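The Yellow Thing

Grorkura

My aunt left me the flat in Ladthorpe in February, together with 2 keys and a debt of 70 pounds to the milkman. I slept there the first night with my coat on. In the morning I began with the bedroom, because it was the smallest room and I thought it would be the easiest.

I pulled off the blankets, and there it was on the grey sheet.
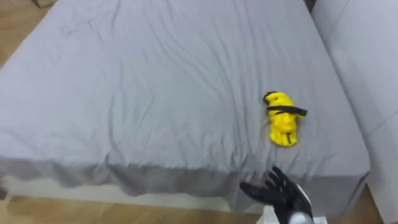

The bed

It was yellow like a lemon, with a black band over it. I did not remember it from my childhood. I left it where it lay and went to make tea. When I came back I had a strange feeling that I should ask permission before I moved it.

I sat by the curtain for a long time. My aunt never liked the street, so she had put hills and a blue sky in the window. 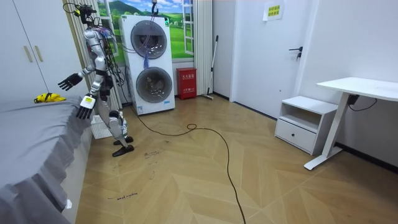 She used to say that in those hills the rent was always paid. As a child I believed her, and I asked which bus went there. She told me it was the number 4, but only very early.

At noon I rang my mother and told her what was on the bed. 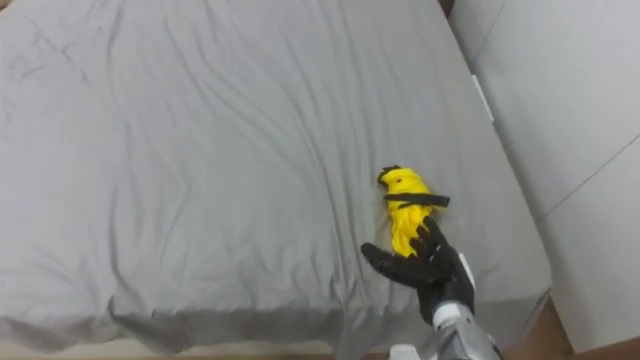 Leave it one more night, my mother said, your aunt did not like to be hurried. Then she asked if I was eating, and if the milkman had been.

I paid the milkman. I ate bread and an egg. In the afternoon it rained and I heard the neighbour's radio through the wall.
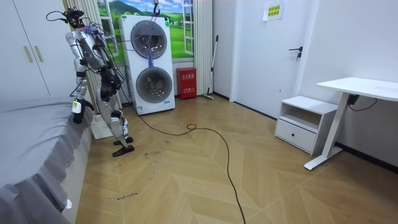

Washing was the one thing my aunt and I had always done together. She folded, I carried. I looked at the two round doors, one over the other, and could not decide which she would choose for something so small. The upper one, I thought, because she had a bad back. I went to the bed and said, aloud, that it was time.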